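Newsroom > Press releases > Company

February
By the Press Office, Listia

Listia opens tableware lending library in Clamow

CLAMOW – Listia, the household sharing company, opens its first tableware lending library in Clamow this February. Residents can borrow plates, bowls, cups and serving pieces for birthdays, weddings and school parties, and bring them back after the event. The collection starts with 788 pieces. 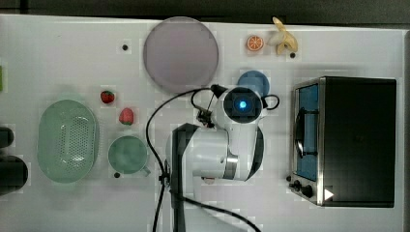 Play food and plates on a white table.

The library is located on the ground floor of the former Declercq warehouse, next to the bus station. Membership is free for the first 4 months. After this period, a household pays a small yearly fee, and schools continue to borrow without payment. Every loan lasts up to one week and can be renewed one time by telephone.

Listia made a survey among 600 households in Clamow before the decision to open. Of these, 196 answered that they buy disposable plates for every party at home. Many of them also wrote that they have no space to keep a large set of dishes for the rest of the year.

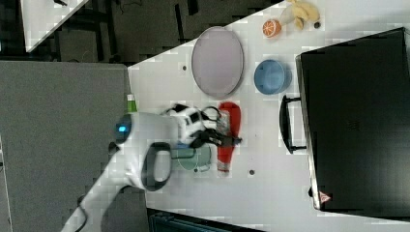

One member of the test group, Cullance, told us that the price was never the difficulty, and that families stopped inviting many guests simply because they did not own enough bowls. Cullance, a neighborhood association, has borrowed for two dinners during the test period and asks for longer opening hours in summer.

Borrowed pieces must be returned rinsed. The final washing is done by the library. For a broken piece, the member pays a fixed amount, the same for a cup and for a large plate. Children's sets are kept on a separate shelf and can be reserved in advance.

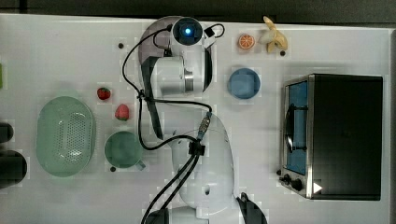 A reader of our newsletter asked whether people from the villages outside Clamow may also join, as their own shops sell very little tableware. They may, and the same conditions are valid for them. Delivery is not offered at the moment.

The library is open from 10 a.m. to 6 p.m. Registration is possible at the desk with any proof of address.

Press contact: Listia Press Office, Clamow | © Listia. All rights reserved. | Back to top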